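# Teaching with the hand gripper: questions I keep getting

I run the Menzies bench, where we record hand demos for the Zillar arm. People rotate in every few weeks and ask me mostly the same things, so I finally typed up my answers. If yours isn't covered, come find me in the morning before the first set – I'm much nicer then.

### Do I need to know how to code?

Nope! If you can use a pair of kitchen tongs, you're most of the way there. You hold the gripper, squeeze to close it, and do the job the way you'd want the arm to do it later. The recording software (ours is called Lullus) starts and stops with a foot pedal, and that's all the computer stuff you'll touch in your first week.

### How does waving a gripper around teach a robot anything?

The gripper records what its camera sees, where it moves and how wide the fingers are. We gather up a big pile of those recordings and train on them, and then the arm tries the job with the same kind of fingers. It only learns from what the gripper camera saw, so if you peek around the side to find something and the camera never looked there, you've used information the arm won't have. I still catch myself doing this.

### Where should I start each take?

Fingers wide open, over bare table, a little way back from whatever you're going to touch. Hold still for a beat after the pedal click and then go.

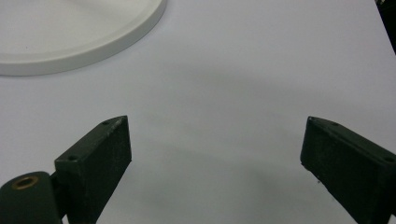
Don't start from the exact same spot every time, though. New people love to be tidy and park the gripper in one favorite place, and then we get an arm that's great from that place and hopeless from anywhere else. Shift left, shift right, come in a bit higher. Same goes for the objects – nudge them between takes.

### How fast should I move?

Slower than you want to, but without stopping. Long pauses are a pain, since the arm can pick up the habit and just hover there thinking about its life. Most of our tabletop takes run between 12 and 19 seconds. If yours are coming in at five, you're rushing the grasp, I promise.

### How many takes do you need?

More than anyone wants to hear. Our last set ended up with 349 good ones for a single task, spread over several people. I like having different hands in the mix, because everybody approaches an object a little differently and the arm gets a broader idea of what's okay. We do 15 takes and then swap out. Your wrist will tell you why.

### Any tips for gripping round things?

Yes, lots! Come in square, so both fingers touch at the same moment. If one side lands first it shoves the object over, and you end up chasing it across the table. Close until it's held and then stop squeezing. Line your wrist up with the way the thing is standing before you close, and keep it lined up when you lift.

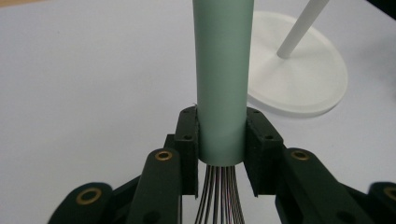 If it twists in your grip, let it twist and carry on, unless the take is clearly lost. A small wobble that you fix smoothly is useful to us. What I don't want is your other hand coming in to straighten things out – the arm doesn't have another hand.

### I dropped it. Do I delete the take?

Don't delete anything! Press the pedal to stop, tap "flag" in Lullus and keep going. I go through the flagged ones at the end of the day. Plenty of them get tossed, but if you dropped something and picked it right back up, I may well keep it.

### Why not just drive the arm by remote control?

We do that too, over at the Guldale site. It's great when the job depends on what the arm can physically reach, and you get to see its limits right away. It's also slow, and it takes a while before your moves stop looking seasick. With the hand gripper I can have a new person making usable takes before lunch. I'd pick the remote rig for anything near the edge of the arm's reach, and the hand gripper for pretty much everything else.

### Does the lighting have to stay the same?

Within one take, yes, please don't flip a switch halfway through. Between takes I'm happy for it to change. Open the blinds, close the blinds, whatever. Shadows from your own hands are fine too.

### What do I check before I leave?

Put the gripper on its charger, wait for the upload bar in Lullus to finish, and write your take numbers in the notebook by the door. Wipe the table if you had coffee anywhere near it (you know who you are). If a finger screw feels loose, leave it alone and stick a note on it for me. I have to recalibrate after tightening one, and I'd like to know about it before somebody records another set.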